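# White walls, up close

I moved into the back half of a duplex on Salminen Street in April, and every wall in it is white. The hall is white, the workroom is white, even the inside of the coat closet is white, and whoever picked it went with the flattest flat paint you could buy (the leftover can under the stairs says Treko Interior Matte, with a big dent in the lid). It looks great at ten in the morning. At five in the afternoon, with the sun coming in low and sideways, you can see every single thing that has ever bumped into it!

This page is about that. Wall marks, mostly, plus the stuff I keep around for dealing with them. It's grown a bit over the spring as I've worked my way from the front door to the back, so it rambles, sorry.

## The hall

The hall was the worst when I got here and it's the best now. It had bike tire marks at knee height, a long gray rub where people must have dragged their shoulders going around the corner, and one perfect set of fingerprints by the light switch. Fingerprints are easy. Warm water, a drop of dish soap, a cloth you've wrung out until it's almost not wet, and you go in from the outside of the mark toward the middle. Then a second cloth with plain water. Then leave it alone! I have the worst time with the leaving alone. I want to keep going back with my thumb to see if it's dry, and then there's a thumbprint.

The tire marks took longer. Soap did nothing much to them. A melamine sponge lifted them pretty well, but it also left a patch a little shinier than the wall around it, and you can find that patch every afternoon if you stand by the coat hooks. I'd pressed too hard. With flat paint the sponge is really a very fine sandpaper, so now I use the weight of my hand and no more, and I stop while I can still see a ghost of the mark. A ghost is fine. From across the hall it's gone.

The light in there was a bare 60 watt bulb when I moved in, and I swapped it for a 3000 K LED that's a little softer. That did as much for the hall as an entire weekend of scrubbing. If you're renting and tired, start with the bulb.

## The stairs

Skipping most of this because I ran out of steam. The stair wall has handrail brackets that weep a gray dust whenever somebody leans on the rail, and I wipe it off, and it comes back. I've tightened the screws. I've put a dab of Vaseline behind one bracket, which made things greasier and no cleaner, so that one's on me.

There's a nice thing on the stairs, though. About halfway up somebody has penciled a row of little height lines on the wall, very low, so low that I think they must be for a dog. I've cleaned carefully around those. They're staying.

## The workroom

My favorite room and the reason I took the place. It has a long wall with no windows and I do everything against it: gluing, mailing, repotting, cutting down boxes. So of course it gets hit with everything. I'd say most of what ends up on a white wall comes down to four or five kinds of thing, and it helps to know which one you've got before you start in with a wet cloth.

**Gray smudges.** Hands, backs of chairs, cardboard. Dry first, always. A soft dry cloth or one of those rubber dry sponges they sell for soot takes off more than you'd think, and if you go in wet right away you turn the gray dust into gray paste and push it into the paint.

**Brown marks.** The annoying ones, since so many things are brown. Coffee, tea, dirt, shoe rubber, old glue, rust. I try a corner with plain water on a cotton swab. If the swab comes away tan, it's probably a drink or dirt and soap will handle it. If it comes away clean, I go to baking soda mixed with water to about the thickness of yogurt, dabbed on and wiped off with no scrubbing. If *that* does nothing I start to think it's in the paint, and I get out the primer.

**Specks.** Tiny ones I do with a swab, one at a time, with a podcast on. It's oddly restful. A big cloth on a small speck just gives you a big clean circle with a dirty wall around it, and then you're washing the entire wall, and there goes your evening.

**Lines.** A faint line running up a wall may not be dirt at all. It could be a drywall seam showing through, or a place where two coats overlapped. I spent far too long washing one in the coat closet before I thought to run a fingernail over it and felt the ridge. No soap in the world will help with that. You skim it, sand it, and paint, or you hang a coat in front of it, and I went with the coat.

**Grease.** Only really a kitchen thing, but I had a bad spot near the workroom door where I think a bike chain used to lean. A degreaser took it out. I used Jitix, the one in the spray jug, cut well down with water and sprayed on the cloth and never on the wall. It runs otherwise, and you get clean drips down a wall you didn't know was dirty!

## What I keep in the bucket

People always have a whole cupboard of this stuff and I've been trying hard not to. The bucket has to hold everything or it doesn't come along. Right now that's:

- two white cotton cloths (white, so you can see what's coming off, and so no dye goes on)
- dish soap, a small bottle
- a box of baking soda
- swabs
- the dry rubber sponge
- half a melamine sponge, cut with scissors
- a soft pencil eraser, which is brilliant on shoe scuffs
- the Jitix, decanted and labeled

The eraser was a real surprise. I got it out for the stair pencil marks (before I decided I loved them) and tried it on a black heel scuff by the back door, and it just rolled right up into crumbs. Brush the crumbs off with a dry paintbrush, don't wipe them, they smear.

For touching up I keep a jam jar of the Treko from under the stairs, and a little foam roller. Rollers match a rolled wall. I tried a brush first and it left a smooth little rectangle that caught the light like a stamp on an envelope. I also bought a sheet of 2000 grit paper at Kunska Hardware thinking I'd feather the edges of the touch-ups with it, and it was much too fine to do anything except polish the paint, so now I have the rest of the pack for sharpening things. Ordinary fine sanding sponge, very light, worked.

## Up against the white

Brown streaks stacked up like a tread print, with a few little specks off on their own.

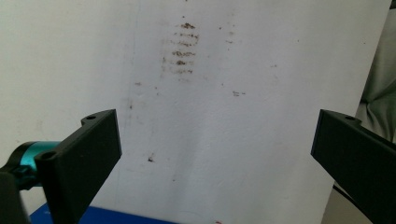 And then some blue on the white: a bottle tipped over at a slant, and a printed box.

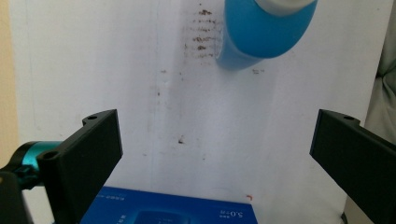 **How long should I wait before washing a wall that's just been painted?**

Give it a full month if you can stand to. Paint feels dry the same day, but it goes on hardening for weeks, and a damp cloth in that time can leave streaks or pull the color. If something gets on it sooner than that, blot it with a soft cloth and barely any water, let it dry, and come back to it later. Flat paint is the touchiest. Satin and semigloss forgive you a lot more, and I'm thinking about satin for the workroom when I finally redo it, at least for the bottom half.

The kitchen is next. I've been putting it off because of the ceiling over the stove.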